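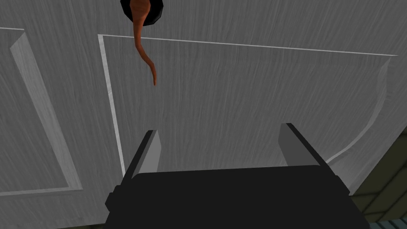 *Gray wood-grain finish with recessed panels.*

# Cabinet door refinishing: common questions

Updated 14 May 2021

Plekik refinishes kitchen, bathroom and closet doors. We take the doors away, work on them in our shop and bring them back. Most of what people ask us by phone is answered on this page.

## Do you do the work in my home?

No. Doors and drawer fronts go to the shop. Frames and end panels stay where they are, and we do those on site in one day, usually while the doors are curing.

## How long will I be without doors?

Plan on 8 working days for a normal kitchen. Orders with more than 16 doors take longer, and we give you the return date in writing before pickup. November is our busiest month, so book early if you want the kitchen finished by the holidays.

## Do I need to empty the cabinets?

You can leave dishes and food inside for the pickup. Please empty them before the day we do the frames, or cover the shelves with a sheet. Drawers should be empty both times.

## Can you cover a grain pattern?

Yes, if you want a smooth finish. It takes a filler coat and extra sanding, and it is priced per door. Open-grain woods such as oak need more filler than maple or birch. If you like the grain, we can tint over it and leave the texture.

## What about doors with recessed panels?

We refinish them the same way as flat doors. The grooves are cleaned and sanded by hand, so they cost a little more. Old grease tends to collect in the corners. A soft brush and dish soap will take most of it off before pickup, but you don't have to do this.

## Can I match the color to my floor or tile?

Bring a sample or borrow our color cards. Look at them in the room itself, once in daylight and once with the lights on. Lucyna Duda at the front desk lends out the cards for 3 days against a small deposit. 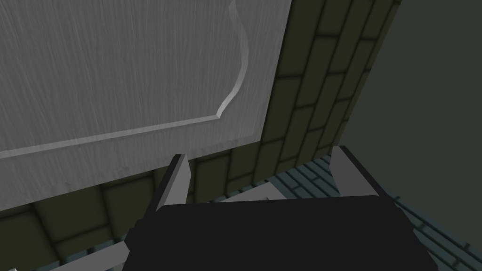 ## What happens to my hinges and handles?

We take off the hinges, label them and put them back. Handles stay with you. If you are changing to handles with different hole spacing, tell us before we start so the old holes can be filled. Holes drilled after painting are not covered by the warranty.

## When can I clean the doors?

Wait 90 days before using anything stronger than a damp cloth. The paint feels hard long before that, but it still marks easily.

## Who do I call about a chip or scratch?

Ask for Kevin Apaza in the shop. Small chips can be touched up with the jar we leave you. For anything larger, send him the order number and the door number written inside the hinge cup.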